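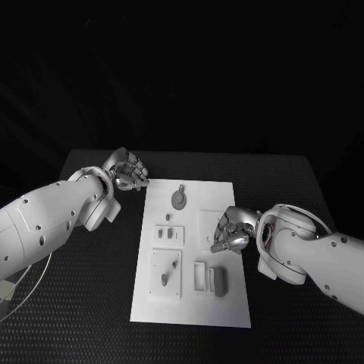 *Fig. 9. Two-arm cell with the assembly board in place, hands above the board.*

## 4. Starting a shift at the two-arm cell

Applies to the Bucur cells at the Cernville and Barnby sites. Revised Tue 15 September.

This section is for bench assemblers who now share their work with a cell. The arms handle the repeat placements on the board. You load the parts, watch the first cycle, check finished boards and decide when to stop. Your job grade and break times do not change when you are assigned to a cell.

### 4.1 Before you power up

1. Read the last entry in the cell log. If the previous shift left a fault open, call the line lead before going further.
2. Check that the gate is closed and the red tag is off the main switch.
3. Wipe the table with a dry cloth. Do not use spray cleaner on the textured surface.
4. Set the board down with its long side running away from you and the gray disc at the far end.
5. Look over the pegs. They should stand upright in their plates. Replace any peg that leans.
6. Put the open frames and the gray block side by side at the near right of the board.

**Note:** The pegs are not all the same height. Don't try to level them.

### 4.2 First cycle

1. Turn the main switch on and wait for the steady green light on the panel.
2. Select the job number from the work order. Training boards always use job 16.
3. Set the speed to Slow.
4. Step back behind the yellow line and press Start.
5. Watch both hands through the whole cycle. The arms come in from opposite sides and work close together over the middle of the board.
6. Press Hold if a hand touches a plate it should not, if the fingers drag on the board, or if a cable catches on a joint.
7. When the cycle ends, open the gate and check the board by hand. Record the result in the log.
8. If the board passes, close the gate and set the speed to Normal.

**CAUTION:** Hold stops the motion but leaves the arms powered. Use the main switch before you reach under an arm or between the fingers.

**CAUTION:** Do not move a cable loop by hand while the cell is on. The slack is needed when the wrist turns.

### 4.3 During the shift

- One assembler may look after up to 2 cells. You can refuse a second cell during your first week.
- Check a finished board whenever the panel asks for it. The cell waits for you - there is no penalty for the time this takes.
- Cycle counts go to maintenance. They are not used to rate individual assemblers.
- Hand assembly stays open at the Plustham benches for small orders and rework. Assemblers rotate there under the posted schedule.

### 4.4 Handing over

Run the last cycle by 1530. Switch off, hang the red tag and leave the board on the table. Write down any Hold you used and what you saw when you pressed it. The next assembler signs under your entry.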